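Search this site Search Go

Your questions about robots and chores

I get a steady trickle of letters on this, most of them from people who want to know when they can stop doing the washing up (me too!). I've put the ones that come up most in one place and I add to it when I have a spare evening. Last tidied in July.

Can I buy a robot that does the housework?

You can buy one that does the floors, and those are pretty good now. One that wanders about picking up socks, loading the dishwasher and wiping the hob, no, not one I'd spend my own money on. I've seen plenty of lovely videos. I've also sat in a room at Fultulbridge on a Thursday afternoon watching a very expensive arm try to hang up a tea towel, and I had time to finish my tea and make another.

Why is folding so hard? My six-year-old can do it.

Your six-year-old has fingertips, and has been handling cloth since birth! A shirt never lands the same way twice, and the machine has to work out which bit is sleeve before it can even start. Daranee Panyasiri, who builds the Flekia arm, timed hers at 4 minutes for one T-shirt. She was thrilled, by the way, as it used to take much longer.

What about the shop floor? Surely they're ahead there?

Miles ahead, as long as the job stays put. At Sturketti they have a packing line that shifts 370 boxes an hour, all the same size, all arriving the same way up. I asked what happens when a squashed one comes through and the answer was that a light goes on and someone walks over. Mixed bins are improving, though, and shelf stacking is the one I'd watch.

Are the kitchen ones any use?

Depends what you call a kitchen robot. A machine that stirs while it heats, yes, I have one and I love it (soup most weeks, the odd disastrous custard). An arm that fetches things and chops them is another matter. It has to find the vegetable, get hold of it without squashing it or sending it off the worktop, and put it where you wanted it. A lot of that gets practised in simulation first, where you can drop a potato all day long and never have to sweep up.

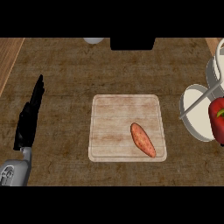

Peeling is where my own hopes are pinned, I'll admit. Veg comes in all sorts of silly shapes, and a peeler needs just the right push, so I'm not holding my breath. Kamonchanok Duangkaew at Chuensuk reckons picking up and putting down will be reliable well before any cutting is, and she's a good deal more cheerful about it all than I am.

Does practising in simulation carry over to a real kitchen?

Some of it does. Reaching and lining up seem to travel quite well. Anything squishy, sticky or slippery tends to need more practice with the real thing. Kamonchanok's team gave theirs 420 practice goes at a real worktop after all the pretend ones, and she says the lids were still a nuisance.

So should I wait before replacing my dishwasher?

No! Get the dishwasher. It's a robot that already works, we've just stopped calling it one.

Can I send you a question?

Please do. I read them all, though I'm slow, and I can't tell you what shares to buy.

Contact | Copyright, all rights reserved | Back to top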